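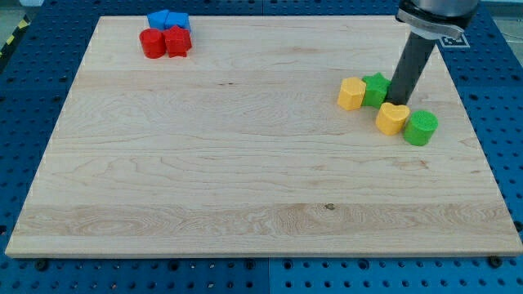
Attachment 1 — board on the blue perforated bench, foam shapes on top. Red + blue back left, the yellow/green bunch over on the right.

Ticket 829
Subject: maple board rocks on bench, shapes won't stay put for sorting table
Opened by: Nele Görtz
Assigned: Leandro Sarmiento
Priority: normal
Location: Ellevby, activity room

Nele, 8:40 am
Board rocks when you lean on the front edge. Not a lot but enough that a stack goes over. Kids get the blues lined up, somebody puts an elbow down, gone. Was fine on the old table. Started when we moved it onto the blue bench. Also the surface feels slick to me, could be the oil from last month?

Leandro, 9:15 am
Which corner? And is it the board or the bench. Take the board off, press on the bench by itself, tell me if that moves.

Nele, 9:32 am
Bench solid. Board is the problem. Front right corner goes down, back left comes up. You can slide a sheet of paper under back left, two sheets no.

Leandro, 9:40 am
OK so either the board has a twist in it or something's under it. Flip it and look at the underside. Check for dried glue, grit, bits of foam. Run a hand along the holes in the bench too, sometimes there's a burr round the rim.

Nele, 10:20 am
Flipped. No glue. Bench holes all smooth where I felt. Wiped both down anyway, put it back, still rocks. Turned it end for end and now the OTHER corner does it. So it follows the board.

Leandro, 10:26 am
Twist then. Wavy grain like that moves around when the heating comes on. Not a defect. Did anyone oil just the top?

Shih-chieh Peng, 11:05 am
That was me, November. Top and edges only, I ran out. Didnt think it mattered

Leandro, 11:12 am
It matters a bit. One side sealed, one side open, it'll cup or twist. Do this:
1. Clear the shapes off
2. Stand board on its long edge, both faces to the air, off the floor, away from the radiator
3. Leave it till tomorrow
4. Thin coat of the same oil on the underside, wipe off everything that doesnt soak in
5. Back on edge overnight
Do NOT clamp it flat to the bench through the holes. Lok-yiu tried that at Priston and the board split at the end.

Lok-yiu Kan, 11:30 am
confirmed, split. still have both halves

Next day

Nele, 8:55 am
Stood on edge all night. Already less rock, one sheet of paper is tight now. Oiling underside this morning. What about the slick top? Shapes skate if you nudge them. The star ones and the heart are worst, the boxy ones not so bad.

Leandro, 9:10 am
Too much oil left sitting. Dry cotton rag, rub hard along the grain, change rag when it drags. If that doesn't do it, a little warm soapy water on a cloth, dry right away. No sandpaper please. And wipe the foam too, it holds oil on the bottoms and puts it straight back.

Nele, 1:45 pm
Rag came up yellowish so yes, oil. Second rag nearly clean. Shapes wiped, drying on a towel. Much better grip.

Day after

Nele, 9:05 am
Back on bench. No rock at front right. Tiny tick at back left if I really push. Put a strip of the thin cork from Osard under that corner and it's quiet. Kids on it at ten.

Nele, 11:20 am
Whole session, nothing fell on its own. Plenty fell on purpose.

Leandro, 11:31 am
Good. Leave cork in, look again when the heating goes off in spring, you may not need it. Adding to board care note: oil BOTH faces, same day. Chin-lung Chiu can you check the one at Shek as well, same batch.

Chin-lung Chiu, 2:10 pm
Will do. Ours is on a rug so probly wouldnt notice

Status: resolved
Follow-up: see ticket 634 (rags and oil, reorder)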